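The Skirnska fingers against the Rerudus fingers, with dirty dishes

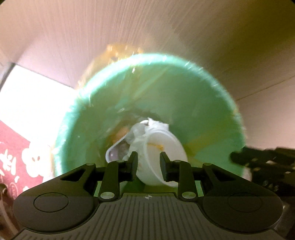
4 min read

I have been sent enough gripper comparisons to know how they go. Somebody picks up a foam cube, then a tennis ball, then an egg if they are feeling brave, and the chart at the end says the new one wins. I don't wash foam cubes. So my comparison of the two finger sets I have on the bench this month was done on leftovers and used plastic.

Both sets bolt onto the same hand-held body. You squeeze, the two black linkage arms swing, the flat pads close. The body has a little black-and-white target printed at the middle of the base plate's upper edge, and the camera looks out past it at whatever you are reaching for. I like that part. It is plain and it gives you something fixed to check the view against when you suspect the mount has crept.

The claim I was testing comes from the Skirnska sheet, which says their flat pads hold thin-walled items "at any approach angle." Any is a big word. A white plastic bowl sitting tilted inside a green basin, with a spoon and a crumpled tissue for company and grease down in the bottom, seemed a fair place to try it out. The rounded outside of a bowl gives a flat pad very little to lean on.

I did 20 picks with each set, same bowl, same basin, moving the junk back to more or less the same mess each time. The Skirnska pads were fine when I came in over the rim with one finger inside the bowl and one outside. Coming at it from the curved side they slid, and a clean pad slid less than one that had already been in the basin. The Rerudus pads are softer and a hair wider. They slid too, only later, which in some ways is worse - you have lifted the thing and started to trust it.

Then there is the price. The Rerudus set costs 54 dollars more, and I could not point to 54 dollars of difference. Their page talks about 1,000 cycles before pad wear. I stopped my counter at 497 and the edges were already shiny on one side. Maybe shiny isn't worn. I would like to see what they call worn.

The camera bothered me more than either set of fingers. With a pale bin wall taking up the top half of the view and a bright white panel off to the left, the exposure kept hunting, and a white bowl is a poor thing to be looking for when that happens. I tried the controller preset from the Kahraman kit, the one labeled for kitchens. It darkened everything until the spoon was hard to find. Going back to manual and leaving it alone did better than either automatic mode. I have no idea what kitchen they tuned that in.

A few people wrote after the last post to ask why I don't just put the fingers on an arm and let it run all night. I will, on the Prorkholm arm, once I have fixed the cable that keeps dropping out at full reach. But an arm repeats whatever approach you give it, and I wanted to feel where the slip started. With your own hand on the grip you notice it a little before the camera shows it.

For now the Skirnska pads are staying on, mostly out of laziness and partly over the price. I have cut two strips of rubber shelf liner to size and will try those on top of the pads next, same bowl, same basin. If a strip of shelf liner beats both of them I will say so, and I expect another email from somebody's sales desk.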